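Hi all at the Grelley Fund,

August update from us, a bit longer than the last one because there's a lot to tell! You gave us the money to replace the mismatched dishes at the Zirberg lunch room, and I'm happy to say most of it is spent and the shelves look great.

We ordered 400 stainless-steel plates from Zimura, the round shallow kind we talked about on the phone. 329 have come in so far and the rest are on back order (I call every week, they know my voice by now). The bill to date is $1,899 out of the $3,443 you gave us, and the bowls and the second drying rack still have to come out of what's left.
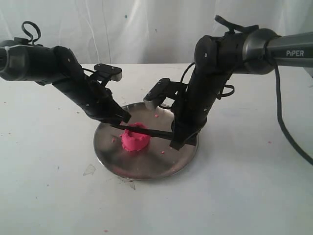 Azimi Community Meals, Kitchen and Dishes Team

I went back and forth on plate or tray for ages. The shallow plates won because they stack so much lower, and we got a whole shelf back over the sink, which now holds the big soup pots. They're noisy, I'll admit. Lunch at noon sounds like a marching band until people sit down. A few folks miss the old china and I've kept a small pile of it for them.

Washing up goes faster too. We used to be wiping down until 3 p.m. and now we're mostly out the door by 2:30, even on chili days.

Still to do: pick the bowls (I have two samples on my desk and keep changing my mind), get the rack up on the wall, and label the shelves so things go back where they belong. I'd also like to move $200 from the rack line over to bowls if that's okay with you. Could you let me know before I place the order?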